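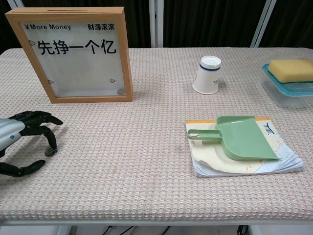 Box, cloth and curtain as they stand. One coin in so far.

Shadow-box money box on a waffle cloth – slot, glass and getting the coins out

Posted in: Small Woodwork and Frames

slotcutter_bedum
21/12/2024
The box is a square shadow-box frame, light oak-coloured border, glass front, with a thin coin slot cut into the top edge. Backing panel is white with black print. The large characters across the middle read 先挣一个亿, which I am told comes to "first, earn a hundred million". Top right is 财源滚滚, money rolling in. Top left is "¥More Money" in English.

Three questions.

1. The slot takes everything up to a pound coin. A two pound coin goes in only if I hold it dead square. Can the slot be opened up with the frame assembled, or does the glass have to come out first?

2. A coin dropped from the slot falls the full height of the frame and lands on the bottom rail. Will this mark the rail or chip the glass in the long run?

3. It stands on a waffle-knit tablecloth and I can rock it with one finger. Is it the cloth or the frame?

frettedge
Re: slot, glass and getting the coins out

1. Glass out first. You can file a slot with the glass in, but the dust goes down inside and sticks to the back of the pane, and you will be looking at it for years. Flat needle file, then 400 grit wrapped round a steel rule. Work from the outside face inwards so that any breakout is on the side you don't see.

2. The rail will dent eventually. The glass will not chip from a falling coin. A strip of felt along the bottom rail deals with it.

3. Cloth. Put it on the bare table and try again.

Prarberg_Joiner
Re: slot, glass and getting the coins out

Disagree on the felt. It takes up depth at the bottom, it shows through the glass as a dark line, and coins stand on edge in it instead of lying down. A bare rail with two coats of hard wax is better. The dents end up under the coins anyway.

Also, before filing anything, find out whether the border is solid or wrapped. Oak-coloured is not oak. If it is a printed foil over fibreboard the file will lift the foil at the lip of the slot and there is no way back from that. Look at the cut edge inside the slot with a torch. Grain running through means solid. Flat brown fuzz means board.

slotcutter_bedum
Re: slot, glass and getting the coins out

Checked with a torch. Grain runs through, so solid something. Paler than the face, so there is a stain or tinted lacquer on the outside.

On the bare table there is still a slight rock, much less than on the cloth. One back corner is high.

frettedge
Re: slot, glass and getting the coins out

Then it is both. The raised pattern on a waffle cloth gives a narrow frame very little to stand on, and a frame that is out of true makes it worse. Tape a sheet of abrasive to something flat and rub the bottom edge down until the rock goes. 12 strokes, check, 12 more. Do not use a plane on it, the mitres will open.

Prarberg_Joiner: I have had felt in one of mine since it was made and coins lie flat in it perfectly well. Use the thin stuff.

waxandwane
Re: slot, glass and getting the coins out

I would leave the bottom alone and fit four small clear bumpers, the sort sold for cupboard doors. They are cheap and if one corner is high you put two on that corner. On the cloth they sink into the waffle and hold. Removable as well, which sanding isn't.

Different matter: how do the coins come out? I can't tell from the front.

slotcutter_bedum
Re: slot, glass and getting the coins out

Back board, held by bent metal tabs. 14 of them, which seems excessive for a frame that size. They are the soft sort and I expect each one to survive a few bendings at most.

Prarberg_Joiner
Re: slot, glass and getting the coins out

Fewer than that, I'd have said. Take them all off and fit four turn buttons with short screws. Pilot holes, or the back of the frame will split. Skulside do turn buttons in packs of 40, brass plated, which leaves you with 36 to put in a drawer.

A second point. Once there is any quantity of coin in there the weight bears outwards on the glass at the bottom as well as on the rail. Have a look at what is holding the pane forward. If it is only sitting in the rebate against a narrow lip, lay a bead of clear silicone along the bottom inside edge.

frettedge
Re: slot, glass and getting the coins out

Agree with the turn buttons. The silicone is overkill. If the lip covers the glass by the usual amount it isn't going anywhere, and you will curse the silicone the first time you need to clean the inside.

Procházka
Re: slot, glass and getting the coins out

I filled a similar one between August and Christmas, mostly coppers. No silicone, no felt. The glass held. The backing panel did not: the coins got behind the bottom edge of it and pushed it forward, so the lettering leaned towards the glass. A few dabs of double-sided tape along the bottom edge of the panel would have prevented it. Check that first, whatever you decide about the rest.

The rail is dented all over, by the way. It doesn't bother me.

slotcutter_bedum
Re: slot, glass and getting the coins out

Panel is loose at the bottom, I can get a fingernail behind it. Tape it is.

Plan at present: tabs off, glass out, open the slot with the needle file, tape the panel, turn buttons on the back. Bumpers before sanding. No felt for now – I can add it later if the noise is annoying.

waxandwane
Re: slot, glass and getting the coins out

When the glass is out, clean both faces and handle it by the edges. And break the arris on the slot, inside and out, or the stain will wear off there first and you'll have a pale line along the top.

Prarberg_Joiner
Re: slot, glass and getting the coins out

Seconded on the arris. Touch in the bare wood with a furniture pen a shade lighter than you think. They dry dark.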